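Does Sorting Make You Tidy?

Some people say that if you own enough trays, your stuff will stay neat. Should you believe them? Try asking what is in each tray first.

A tray can't tell tape from a toy croissant. It holds whatever gets dropped in, and a yellow mesh one holds a mix just as easily as a matching set.
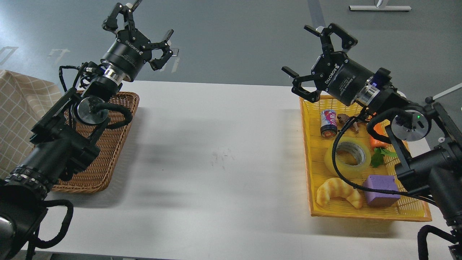 So what does help?

Pick a rule. "Toy food goes in the wicker tray" is a rule. "Put things away" is too fuzzy, and I doubt it has ever worked on anyone.

Then test it. Ask a friend to find the carrot. If they have to dig, your rule needs work.

By Nadiia Maksymiv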